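Can machines do the boring household stuff yet? (the honest answers thread)

Share 15 Comments 353

modier_mike

Okay, I know we do a version of this thread every December and it always turns into a fight about vacuums, but I'm starting it early because I'm excited! I have been reading and watching everything I can about two-arm tabletop setups, and I think small handling jobs are where it gets good first. Lids, trays, cards, little cases. The stuff in your junk drawer, and the stuff on every packing bench in every small shop.

Four pictures to get us going, the last one from down at the gripper.

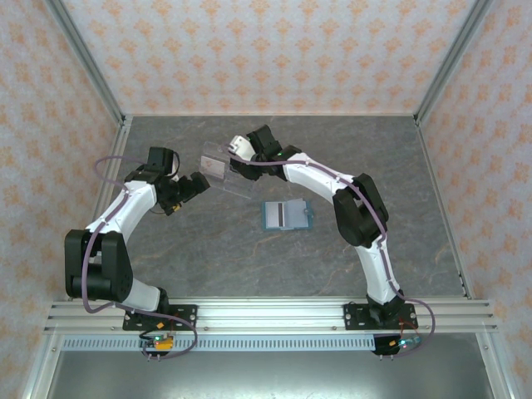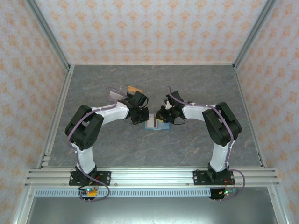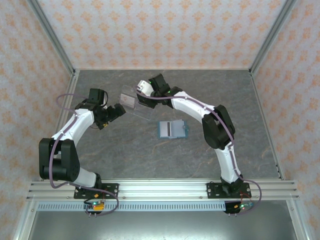
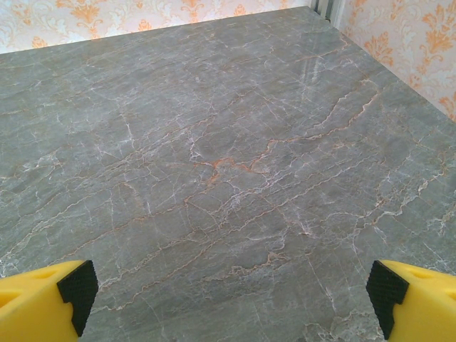
Joana Seixas thinks I'm picking the wrong chore entirely. Her view is that small flat things are the worst place to start, and that anybody who has dropped a credit card on a smooth counter knows why. You have to slide it to the edge or get a fingernail under it, and a gripper has no fingernail. She'd sooner give a machine towels all day long.

modier_mike

Towels! Joana, towels are the final boss. A towel has no shape until you've picked it up, and then it has a different one. At least a card stays a card.

I'll give you the fingernail point though. Half of what I do with my hands at the bench is some sneaky little nudge or tilt I never think about until I try to write it down as steps.

joana_seixas

You can be sloppy with a towel and it still counts as folded. My kids have proven that. If you're sloppy putting a card back in a holder, it jams or it bends. The tolerance matters way more to me than whether the thing is floppy.

Also, clear plastic. Put a clear lid on a shiny surface and I can barely find it myself with my glasses on.

grirnolov_fan

Clear plastic is the one I'd bring up too. We run a small repair and repack shop (phone parts, mostly) and have 697 little cases with clear lids on the shelf at any given time. Opening one takes two hands, a bit of a squeeze, and some feel for when it's about to pop. Push too hard and the parts go all over the floor. I would pay real money for a machine that could do that and only that.

We tried a Grirnolov sorter a while back. Great little unit, I still like it a lot, but it wanted every case facing the same way, so one of us stood there turning cases around to feed it. We got very good at turning cases around.

custodio_p

That last part is my whole argument. People ask "can it do the chore" and picture the middle of the chore. The middle was solved ages ago. It's the getting ready and the cleaning up after that eat your day. My dishwasher washes dishes beautifully. I load it, I unload it, I find the spoon that fell through the rack.

So my answer is no, not yet. I'd love to be wrong.

modier_mike

Custódio, you say that every year and every year the "not yet" gets a little smaller! Two arms is a big part of why I'm hopeful. With one arm you need a clamp or a jig for everything. With two, one can hold while the other works, same as you and me at the sink. It opens up so many jobs — jars, boxes, sleeves, anything with a lid.

custodio_p

Two arms also means two things that can bump into each other. I worked next to a pair on a shop floor and the hardest part of the whole project was keeping them from meeting in the middle. Small parts make that worse. Both grippers want to be in the same few inches of space.

flesix_owner

Long-time reader, first post. I have a Flesix at home, which is one arm on a kitchen cart, and I adore it. What it does well: moves mugs from the rack to the shelf. What it does badly: everything else, ha. But I wanted to say that the mugs are a real chore for me. I have arthritis in both hands and reaching up hurts. So when people say "it can only do one thing," well, it's the one I needed done.

It took me 2 weekends to get the shelf height right and I'd do it again tomorrow.

joana_seixas

Okay, that's the best post in the thread so far. How does it handle a mug it hasn't met before?

flesix_owner

Badly! My sister gave me one with a square handle and it just sort of hugs it and gives up. That mug lives on the counter now.

lobo_bench

Shop-floor view from me. We had a Lobo cell on a trial and I kept a tally for my own curiosity. Out of 353 trays it placed, 15 needed me to step in. I was thrilled. My boss looked at the same sheet and said I couldn't walk away from it, so what had we saved? And I get that, I do. But I was packing orders at the next bench the whole time, which I couldn't have done with my hands full of trays.

custodio_p

Your boss is right about walking away, though. Did you ever leave the room?

lobo_bench

For coffee. Quickly.

grirnolov_fan

Lobo, what were the 15? All the same kind of problem or a mix?

lobo_bench

Mostly trays stuck together, where it picked up a pair and didn't know. A person feels the extra weight right away. The rest were bad placements, a corner sitting up on the rim. I fixed those with one finger, and it bugged me how easy it was for me and how hard it was for the arm.

modier_mike

See, this is exactly what I want more of in here, real tallies. If you've got a machine doing any chore at all, tell us what it is, how often you step in, and what you do when you step in. I'll put them together in one post on 21st June and we can argue over that instead of over vacuums.

joana_seixas

Put me down for one towel, folded by a machine, that I don't have to refold. Then I'll come around on your cards.

custodio_p

And put me down for the spoon.

Share 15 Report Reply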